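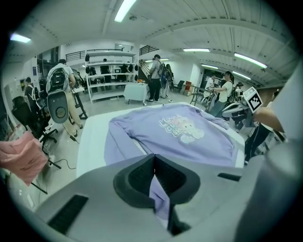 **Agosto, cuaderno de doblado, lote 1818 (ropa de punto y sudaderas)**

Empiezo por lo que me ha tenido entretenida toda la mañana: la sudadera lavanda. Es la prenda más agradecida del lote para extenderla y la más pesada para doblarla bien, y todo por el estampado del pecho. El dibujo pastel con las letras blancas gorditas («Mini» y lo que sigue) forma una placa que no se comporta como el resto de la tela. Tú alisas el cuerpo y las mangas, todo va bien, y al llevar el doblez hacia el centro la placa decide por su cuenta dónde quiere marcar la línea. ¡Y siempre la marca pasando por encima del personaje!

He probado estas cosas, por orden:

- Doblado en tres a lo largo, boca arriba. Queda un paquete bonito, pero las letras se parten por la mitad. Descartado para todo lo que lleve dibujo grande.
- Boca abajo, mangas cruzadas en la espalda, laterales hacia dentro hasta el borde del estampado (sin pisarlo) y luego dos dobleces desde el bajo. Me quedo con este. El dibujo sale entero y mirando hacia arriba, y si se hace con calma el cuello no se tuerce.
- Enrollada. Para un cajón me encanta, para las bolsas Okton es un desastre, porque el rulo se abre en cuanto lo sueltas y la bolsa acaba pareciendo una almohada.

Apunto lo de la mesa, que ya lo hablamos: el acolchado blanco va de maravilla para que la prenda no resbale, mucho mejor que el tablero pelado, pero agarra demasiado el punto. Si tiras de una manga se viene media sudadera detrás. Lo que me funciona es levantar un poco la tela, dejarla caer y alisar después con la palma desde el centro hacia fuera. Arrastrar, nunca. Con el bajo colgando por mi lado de la mesa también se va descolocando sola, poquito a poco, así que lo suyo es subirla entera antes de ponerse con las mangas. Yo hoy he tardado media mañana en acordarme.

Las arrugas: la de la manga izquierda es suave y se va con la mano. La del lateral derecho, junto al borde de la mesa, es más cabezota. Sospecho que viene de la costura, que en esta prenda tira un pelín hacia delante, pero no lo he mirado con cuidado. Si en la siguiente sudadera del mismo modelo aparece en el mismo sitio, lo doy por bueno y lo pongo en la ficha.

Peso de la lavanda: 354 g en la báscula pequeña. La báscula grande dice otra cosa, como siempre, y sigo fiándome de la pequeña.

**Lo rosa**

La prenda rosa sigue hecha un gurruño junto al borde de la mesa. Lo confieso, la he ido dejando. Lleva unas marcas oscuras que quiero mirar con buena luz antes de decidir si pasa a doblado o vuelve a revisión. Los fluorescentes del techo alumbran mucho y aun así los rosas me engañan siempre, todo me parece un tono más triste. Me la llevo un momento a la ventana del pasillo y lo apunto en su ficha.

**Tiempos**

Con el método boca abajo, las primeras sudaderas me han salido lentísimas, 6 minutos cada una contando alisado y etiqueta. Ya bajará. Prefiero ir despacio ahora y que el paquete aguante en la estantería sin abrirse, que luego rehacer una pila entera es de lo más aburrido que hay en este taller (y hablo con conocimiento de causa, quien estuviera con las camisetas del lote pasado se acordará).

**Etiquetas y bolsas**

Las etiquetas Vekska pegan bien en la bolsa y fatal en el algodón, dejan un cerquito. En la tela no, por favor. Van fuera, abajo a la derecha, con el dibujo de la prenda visible. De las bolsas Okton medianas nos quedan más de 438, así que por ese lado estamos tranquilos un buen rato. Las grandes sí habría que pedirlas, que las sudaderas con capucha no entran en las medianas ni sentándose encima. Lo he intentado.

**Suelo**

Hay un cable negro haciendo un bucle sobre las baldosas, por el lado de lo rosa. Si vais con una pila de ropa que os tape los pies, dad la vuelta por el otro lado. Me falta encontrar la cinta buena para fijarlo, la gris se despega.

**Pendiente**

- Ficha de la rosa.
- Repetir el doblado boca abajo con una sudadera sin estampado y comparar el grosor del paquete.
- Preguntar en Drallden si la funda del acolchado se puede lavar a 60 o si encoge.
- Pedir bolsas grandes.

Vuelvo después de comer con los pantalones.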